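Evening, and the kettle is on for the second time because I forgot the first one. January has been so dark that I do most of my thinking at the kitchen window now, with my feet on the warm pipe.

I spent nearly the whole day on the long table, and I'm a bit embarrassed at how much I enjoyed it! Najwa Nasrallah came by in the morning with a tin of Wunden wax (she swears by it, and she has sworn by a great many waxes since I've known her) and a bag of old flannel shirts cut into squares. She stayed for coffee and told me all over again about the house in Gusham where her aunt had a dining room nobody was allowed to eat in. Then off she went, and I got down on the rug with a cushion under my knees.

I started with the top, long strokes along the length of it, and let my mind wander. It's such a deep color, that red-brown, and when the lamp is on it goes almost like strong tea. I paid 179 dollars for it at the sale in Yensuk and another 35 to have it brought up to the house, and I remember lying awake that night thinking I'd lost my senses. 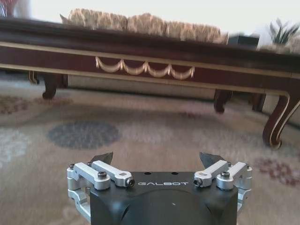
The gold took far longer than the top did. I went along the thin line of trim with a cotton swab, barely damp, all the way across the front and then down where it follows the curve of the legs. After that came the carved swag in the middle, with its little knots and all those scallops, and for that I used the soft paintbrush from my watercolor days. Mother would have gone at it with a toothbrush. I could hear her telling me to hurry up, too, but I had the radio on and no place to be, so I took my time.

My back is complaining now. I still have the wax to buff off the legs tomorrow, and I want to write to the shop in Nimance about felt pads, as the ones I bought last fall for 19 dollars slide off if you so much as look at them.

Soup for supper, the last of the barley. I'll call Najwa in the morning and ask if she wants her flannel back.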